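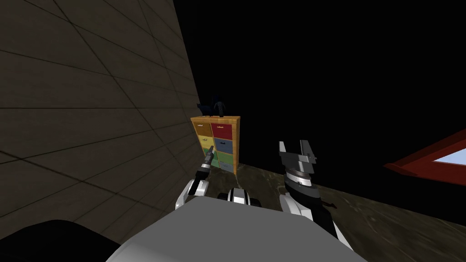 Gotar Drawer Cabinet, Model 623

The Gotar is a small wooden cabinet for craft rooms, classrooms and entryways. It is sold by Vorura and ships fully assembled.

Drawers
Two columns, each drawer with its own small handle. Drawer fronts come in mixed colors or plain. Please choose when you order. Colors can't be changed after the order is packed.

Care
Dust with a dry cloth. For marks, use a damp cloth and mild soap, then dry right away. Do not use bleach or scouring pads. Rub a little candle wax on the runners if a drawer starts to stick.

Placement
Set the cabinet on a level floor, at least 3 inches from any heater. A wall strap and 4 screws are included. Use the strap in any home with young children.

Orders and returns
Mixed-color cabinets ordered in January are now shipping. Returns are accepted within 30 days in the original box. Replacement handles are sold singly. For school orders, write to Flora Dow at the Vorura sales desk.

Page updated March 16, 2026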